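Destari – Lirkero (vinyl LP)

Label: Stovthorpe
Format: 12-inch LP, black vinyl, single sleeve with printed inner
Tracks: 16
Running time: 48 minutes
Catalog number: STV 1139
Download code included

The third album from Destari, and the first with Kaan Dursun on drums. The band recorded it in Zamudio with producer Baltazar Espinoza, mostly live, with vocals added later. It is a quieter record than the last one. The guitars are lower in the mix and Juniper Haddad sings on all but two songs.

Side A has the shorter, faster tracks, including both singles. Side B slows down and gives more room to the organ. The closing song runs over six minutes and is the best thing they have put out. A few songs in the middle of side B sound alike, and one could have been left off. Fans of the first album may need a couple of plays to get used to it.

The pressing is quiet and flat. Lyrics are on the inner sleeve in small type. Play at 33 rpm.

In stock. Limit 3 copies per customer. Ships in a stiff cardboard mailer, with the record packed outside the jacket on request. The CD version follows in November and can be ordered now.

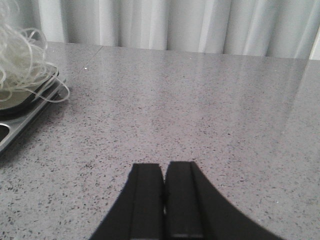 Chantelle Oosthuizen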